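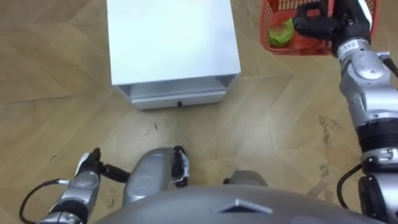 그림 1. 오른손이 붉은 바구니를 잡은 자세. 정면에 서랍이 닫힌 흰색 수납장.

홈 | 강의자료 | 실습 일정 | 공지 | 자료실

로봇 설비 보전 실습
제4장 이동형 양팔 로봇의 손목 배선과 파지 기준점 점검
담당: Duygu Duman
실습 지도: Ataberk Avcı

4.1 적용 범위

본 장은 Mirnden 실습실 양팔 로봇의 일상 점검과 손 교체 후 재설정 절차를 다룬다. 다리 구동부와 전원부는 제6장에서 다루므로 여기서는 정지 자세 유지에 필요한 항목만 적는다. 제어기 화면의 메뉴 이름은 Plornik 제어기 기준이다. Mutdale 실습실의 설비는 메뉴 순서가 다르므로 해당 실습실의 절차서를 따른다.

4.2 점검 전 상태

비상정지 버튼은 조작자의 손이 닿는 곳에 둔다. 제어기를 수동 모드로 전환하고 속도 제한이 걸려 있는지 확인한다. 전원 투입 후 관절 오차가 표시되면 영점을 다시 잡기 전에 기록부터 남긴다. 오차값을 지운 뒤에는 원인을 추적할 수 없다.

손목 표찰의 번호를 점검표 첫 줄에 옮겨 적는다. 그림 1의 오른쪽 손목 표찰은 112이다. 좌우 팔의 점검 기록은 한 장에 섞어 쓰지 않는다.

4.3 손목 배선

손목 바깥쪽으로 나온 케이블은 관절이 움직이는 동안 길이 여유를 잃지 않아야 한다. 여유가 모자라면 손목이 한계각에 가까워질 때 커넥터에 인장력이 걸린다. 반대로 고리가 지나치게 크면 주변 물체나 다리 외피에 걸린다. 두 그림에서 검은 케이블이 손목 옆으로 고리를 이루는 부분을 찾아볼 것.

점검 순서
1) 팔을 정지시키고 브레이크 체결을 확인한다.
2) 커넥터의 잠금 상태를 손으로 확인한다. 케이블을 잡아당기지 않는다.
3) 손목을 저속으로 양쪽 한계각까지 돌린다. 고리가 펴져 직선이 되는 지점이 있으면 고정 위치를 옮긴다.
4) 팔꿈치를 굽힌 상태에서 3)을 되풀이한다.
5) 피복의 눌림, 갈라짐, 변색을 기록한다.

고정부 점검 주기는 운전 200시간이다. 주기 안이라도 손을 교체했으면 1)부터 다시 한다. 통신 단절 코드 1625가 특정 각도에서만 나타나면 손 내부보다 손목 커넥터를 먼저 본다. 각도와 무관하게 나타나면 제어기 쪽 단자를 확인한다.

4.4 파지 기준점 재설정

손을 분리했다가 다시 조립하면 손목 플랜지에서 손가락 끝까지의 좌표가 달라진다. 볼트를 같은 토크로 조여도 저장된 값을 그대로 쓰지 않는다. 기준점은 Lukoševičius 지그로 측정한 뒤 제어기의 공구 좌표 항목에 입력한다. 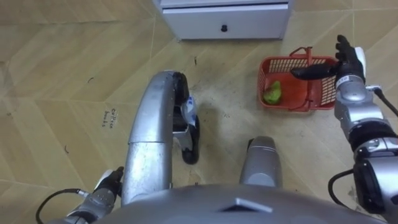
그림 2. 오른손을 편 채 바구니 위에 둔 자세. 바구니 안에 녹색 배가 놓여 있다.

입력 후에는 격자형 바구니로 접근 위치를 확인한다. 그림 2처럼 손을 편 상태에서는 손가락과 테두리 사이의 간격을 먼저 읽고, 그다음 엄지 쪽을 읽는다. 머리 카메라 영상만으로 높이를 판정하지 않는다. 위에서 내려다보는 시점에서는 수직 방향 오차가 작게 보인다. 높이는 측면에서 자로 잰다.

격자 벽은 개구부가 많아 손가락 끝이 구멍에 들어갈 수 있다. 이 상태에서 손을 닫으면 전류값은 정상 파지와 비슷하게 나오지만 팔을 올릴 때 손가락 마디에 횡하중이 걸린다. 전류값과 손가락 위치값을 함께 기록하고, 둘 중 하나만 맞으면 불합격으로 처리한다.

그림 1과 같이 바구니를 잡은 자세에서는 다음을 확인한다.
- 손가락이 바구니를 감싼 위치
- 바구니 바닥면의 기울기
- 정지 중 손목 토크의 변화
- 반대쪽 팔의 대기 위치

내용물이 한쪽으로 치우치면 빈 바구니로 잡은 토크 기준이 맞지 않는다. 시험은 빈 바구니로 먼저 하고 내용물을 넣은 조건은 별도 행에 적는다.

4.5 시야와 작업 영역

머리 카메라 각도는 양손과 바구니가 같은 화면에 들어오도록 맞춘다. 몸통 앞면이 화면 아래쪽에 걸리는 것은 허용한다. 다만 인식 영역은 몸통을 제외하고 지정한다. 은색 외피의 반사광이 인식 영역 안에 들어오면 노출을 낮추기 전에 영역 경계부터 조정한다.

수납장을 기준물로 쓸 경우 서랍을 완전히 닫고 앞면 모서리를 잡는다. 서랍 손잡이는 서랍과 함께 움직이므로 기준점으로 지정하지 않는다. 바닥의 무늬와 이음선도 위치 기준에서 제외한다. 바닥 얼룩이나 작은 이물이 물체로 검출되면 최소 검출 크기를 조정하고 변경 전후의 값을 모두 적는다.

4.6 기록

관절 기록의 표본 주파수는 1000 Hz로 둔다. 파일에는 팔의 좌우, 손목 번호, 공구 좌표 개정 번호를 포함한다. 실패한 시도의 파일도 삭제하지 않는다. 점검표의 빈칸은 미실시로 간주한다.

과제
손목 고리의 여유가 부족한 경우와 과다한 경우에 대해 각각 예상되는 고장 위치를 배선도에 표시하고, 4.3의 순서 가운데 어느 단계에서 검출되는지 적어 제출한다. 배선도는 자료실의 개정본을 사용한다.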